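Zwischenbericht an den Förderkreis Skolska, Stand April

Hallo zusammen, es geht voran mit Memgate! Die Greifer für die offene Werkstatt sind inzwischen so weit, dass man sie gern in die Hand nimmt (beim ersten Entwurf taten mir nach einer Viertelstunde die Finger weh).

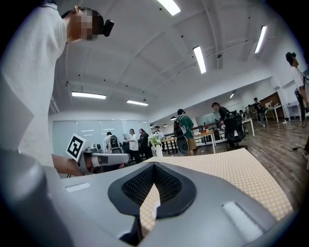 Vom Zuschuss sind bisher 1.167 Euro weg, das meiste für Filament und Lager von Jakubowski. Die Lieferung kam leider 8 Tage zu spät, also bin ich beim Gehäuse noch etwas hinterher. Die Backen drucke ich jetzt weicher, mit rund 70 Prozent der alten Wandstärke – viel besser!
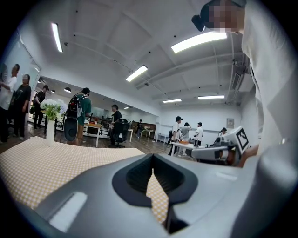

Offen sind noch zwei Sachen: die Kalibrierung der Marker und die Anleitung für Cluvivstead, die den Nachbau übernehmen wollen. Die Anleitung schreibe ich bis Mai fertig, die Druckdateien schicke ich gleich mit.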